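County Archive Opens Medieval Harbor Rolls to Readers

June 8, 2026

The Kumovari Archive has completed the conservation of 27 parchment rolls recording tolls, ship service and harbor repairs at the lost river port of Norkix between the reigns of Henry III and Edward II. The rolls may be consulted in the main reading room by appointment, and digital copies will be placed on the archive's website in stages.

The collection had been closed to readers for 35 years because of damp damage to the outer membranes. Conservation staff finished flattening and repairing the last roll in May. Two membranes remain too fragile to handle and will be issued only as copies.

The rolls name 43 ships that paid toll at the quay, most of them carrying wool, salt or herring. They also record the town's long dispute with its neighbor upriver over anchorage fees – a matter that went before the king's justices at least twice – and the steady silting that closed the outer channel to larger vessels.

A printed calendar of the rolls, edited by Boglárka Hegyi, is in preparation. It will include an index of places and personal names, with a short account of the port's officers and their duties.

Readers wishing to see the originals should write to the archive at least one week in advance, stating the roll numbers required.

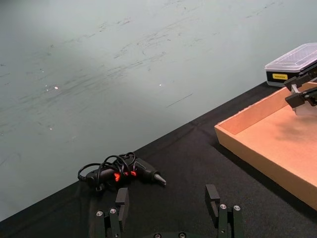 Cristóbal Aravena writes: I hope the index will give the ship names in their original spellings as well as the modern ones. The older printed extracts changed them freely, and it is very hard to trace a vessel from one port's accounts to another's.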